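Priltus · Comunidad de ayuda · Ropa y lavado

Camisetas blancas que amarillean guardadas en el armario

Publicado por florport_sur en febrero · 1421 visitas

Hola a todos. Tengo bastantes camisetas blancas de algodón que solo uso en verano. En otoño las lavo, las doblo y las guardo en un cajón cerrado. Cuando las saco, varias tienen manchas amarillentas en el cuello y en las axilas, y alguna también en las líneas de los dobleces. Al guardarlas no se veía nada.

Lavo a 30 grados con detergente líquido y suavizante. El agua de Florport es muy dura, por si influye. El cajón es de madera sin barnizar y no huele a humedad. He probado con lejía en dos de ellas y una quedó peor que antes, con un tono crema por toda la espalda. ¿Qué estoy haciendo mal y cómo recupero las que ya están amarillas?

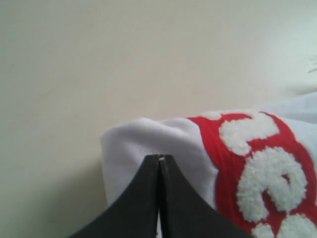

Mnguni: yo dejaría el suavizante antes de tocar cualquier otra cosa. Deja una película en la fibra que retiene grasa y restos de desodorante, y eso con los meses se oxida y sale amarillo. A 30 grados y con agua dura el detergente tampoco trabaja bien. Te cuento lo que hago yo:

Lavado a 40 grados, o a 60 si la etiqueta lo permite, con detergente en polvo para ropa blanca. El polvo suele llevar blanqueante de oxígeno y el líquido casi nunca.
Un aclarado extra antes de guardar la ropa para la temporada.
Nada de plancha si queda alguna mancha. El calor la fija.

Para las que ya están mal, percarbonato de sodio. Una cucharada sopera colmada en una palangana con 5 litros de agua a 40 o 50 grados, cuatro horas en remojo y luego lavado normal. Disuélvelo del todo antes de meter la prenda. Si no sale a la primera, repite. La lejía no la uses en axilas, porque reacciona con el sudor y las sales del desodorante y amarillea más. Lo de la espalda puede ser que la camiseta lleve algo de elastano. Mira la etiqueta.
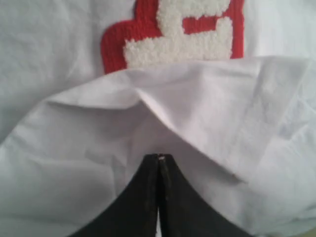 Tiempo de lectura: 3 min

Faltorora: De acuerdo con lo del percarbonato, con un aviso. Si la camiseta lleva parches, bordados o letras cosidas de color, prueba antes en una esquina escondida con un bastoncillo mojado en la mezcla. El rojo es el que más problemas da y una vez que tiñe el blanco de al lado cuesta mucho quitarlo. En esas prendas yo no pasaría de 30 grados y nunca las dejaría en remojo, solo frotar la zona amarilla con jabón de lagarto y aclarar enseguida.

Sobre el cajón, la madera sin tratar también mancha la tela con la que está en contacto. Fórralo con papel de seda sin ácido o con una sábana vieja de algodón bien aclarada. Bolsas de plástico no, que amarillean lo que tienen dentro. Y dobla lo menos posible, o cambia los dobleces de sitio a mitad de invierno.

usuario3000: a mi me funciona el vinagre blanco en el cajetín del suavizante, medio vaso. pero no lo mezcles NUNCA con lejia. para manchas viejas no hace gran cosa

florport_sur: Gracias. La de la espalda lleva un 13 % de elastano, así que por ahí iba la cosa. Esta tarde compro percarbonato y empiezo por las lisas.

Tema abierto · 11 personas marcaron esta página como útil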